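The Tower on the Table

I told my sister I'd be home by dinner, and then I opened the tower.
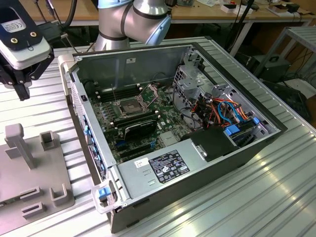 Side panel off, socket open, and the whole night ahead of us.

I should explain about Foulkes. Foulkes is the arm. It came with the unit when a few of us took over the back half of the old Tatberg print shop in Hatolgate, and by January I had it doing something close to useful. I'd already spent 49 evenings on it, which is more than I ever spent on the piano, and my mother paid for the piano.

The plan was simple enough to fit on a sticky note. Foulkes picks the processor up out of the little holder, carries it over the board, and sets it down in the socket. A person can do this in the time it takes to sneeze. Foulkes had tried it 1159 times on a dead practice board, and I'd been in the room for most of them, eating crackers.

But this was a real computer, with a power supply and a drive cage and all that orange and red and yellow wire just waiting to be snagged! It belonged to the tool library down the street, who wanted it back running their checkout desk. I'd said sure, no problem, in a voice I use when there is a problem.

So I laid it on its side, lifted the bracket, and started the program. I called it Holtis, after the street I grew up on, and it talks to me in one line of text at a time.

READY, it said.

"Are you, though?" I said.

Foulkes swung out over the case, slow as a heron, and stopped. I waited. The space heater ticked. I leaned in to see what it was looking at, and Holtis put up a new line.

PLEASE MOVE YOUR HEAD.

I had not written that. I went through all 559 lines of the thing later, with coffee, and I still haven't found where it comes from. At the time I just said sorry and moved my head.

Down went the chip. It touched, it wobbled, it sat. I closed the bracket myself - I wasn't ready to share everything - and my hands shook worse than the arm ever had.

My phone buzzed at 2 in the morning. Dinner is in the fridge, it said. I looked up at the screen to shut things down for the night, and there was one more line waiting.

GO EAT.

So I went.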